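From: Tomás Cardoso
To: millunell-makers
Subject: Re: [millunell-makers] First bookbinding try, where do I start?

Hi Jaime, hi all,

Jaime Sampaio wrote:
> I have a stack of 93 loose recipe pages from my aunt, all sizes, some
> typed, some in pencil. I want to make a proper book out of copies of
> them before November. I've never bound anything. Is sewing too
> ambitious? And do I need a press? The one at Schwerdtfeger costs more
> than my bike.

Oh, please sew it! Recipe books are the best possible first project, because they have to lie flat next to the stove and a sewn book does that so much better than a glued one. You do not need the press. I got by for years with two boards and a pile of old atlases, and I still use the atlases when I'm doing more than one book at a time.

A few things I wish I'd known with my first one (a terrible green notebook that still opens with a crack like a knuckle).

1. Paper first

Find out which way the grain runs before you print anything. Bend a sheet gently one way and then the other – the direction with less fight in it is the grain, and you want that running parallel to the spine. With ordinary letter paper folded in half it's often wrong, so ask for short grain when you buy. The copy shop on Brudus Street will order it if you're nice to them.

2. Folding and grouping

Four sheets to a section is comfortable. That gives you 16 pages each, so your aunt's recipes will fit in six sections with a few blanks left at the end for your own (leave them in, people love having somewhere to write). Fold each sheet on a clean surface and crease with a bone folder or the back of a spoon.

I keep a big mat down on the table the whole time I'm working. Paste gets everywhere, and I've ruined more pages by laying them on a sticky table than by any mistake with a needle.

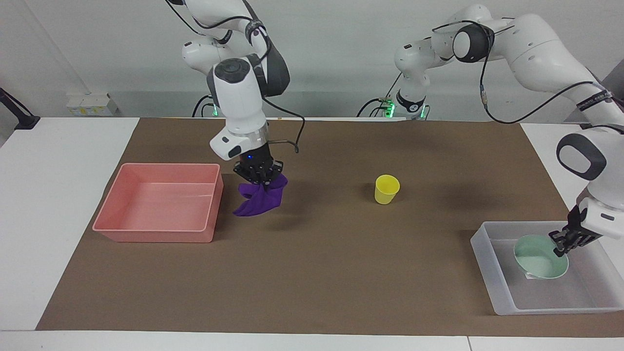
3. Sewing

Linen thread, waxed, and about 20 inches at a time so it doesn't tangle. You can always tie on more with a weaver's knot. Punch your holes with an awl through the fold, all sections from the same paper template, and pull the thread along the spine, never straight out at you, or it'll tear the paper. I did that on section 2 of the green notebook and cried a little.

4. Covers

Go wild! Bivirness cloth is lovely and forgives a lot of glue. Cut the boards a touch bigger than the pages, and leave it all under the weight overnight, even if you're dying to open it.

Jaime, if you want company I'm usually at my bench by 11 in the morning, and I have spare thread and an awl you can borrow. Bring the pencil ones, I'd love to see them. What's the best recipe in the pile?

Tomás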